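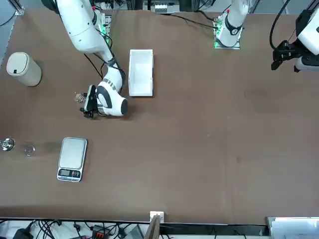 Why bother with a tray when the table is flat already, one reader of the first edition wrote in to ask, and couldn't I just brush the bits off the edge into the trash at the end?

You could. We tried it that way for a whole season of wreath making, and we were still finding cone scales in the rug in January. The tray stays in this edition. If your floor is bare and you like sweeping, skip to step 4.

Section 5. Setting Up the Sorting Table

What you need: a table with a clear working area, a shallow open tray with raised sides, a small trash bin with a lid, and your cones, pods or other dried material. The Runix kit comes with a tray and a bin. Any tray will do the job, whatever the leaflet says about matched sets.

1. Wipe the tabletop and let it dry. The kit leaflet asks for Nutov surface spray. We used a damp cloth and saw no difference.

2. Lay the open tray flat, with one short side toward you. A white tray makes dark crumbs and small insects easier to spot, and that is the only argument for white we find convincing. On a brown table without a tray, you will miss most of them.

3. Stand the bin at the back of the table, on whichever side your free hand is. Leave enough room to open the lid fully. Check the lid before you load anything; if it drops shut by itself, prop it open for the session.

4. Bring over one handful of material. Keep the rest in its bag on the floor or a chair. The kit is advertised as handling 2,000 pieces in an afternoon. Our best afternoon was 200, with a coffee break, and we were not being especially fussy.

5. Pick up each piece by its middle and turn it over above the tray. Look for soft spots, mold, and scales that come away at a touch.

6. Put sound pieces in the tray. Put bad ones straight in the bin. Do not start a "maybe" pile. Ours was always the biggest pile on the table and it all went in the bin anyway.

7. When the tray is full in a single layer, move the sound pieces to storage, then tip the crumbs into the bin before the next handful.

Note: Closed cones are often sold as "fresh" at a higher price. They may only be damp. Leave them in a dry room and look again before deciding you got a bargain.

Note: The Skakero divider, sold separately, splits the tray into 2 halves. It made the tray harder to empty, and cones larger than the smallest size rode over the top of it. We would keep the money.

Caution: Dried cones and seed heads burn easily. Keep candles, glue guns and heaters off the table while you sort.

Caution: Do not shut moldy pieces in the bin and forget them. Take the bag out the same day.

Caution: Scented cones can leave an oily mark on bare surfaces. Grajales sells theirs as stain-free. Test one on a scrap of paper overnight before you believe it.

If the tray slides as you work, put a folded dishcloth under it. The stick-on feet in the kit came off ours the first time we washed it.

Storage of sorted material is covered in the next section.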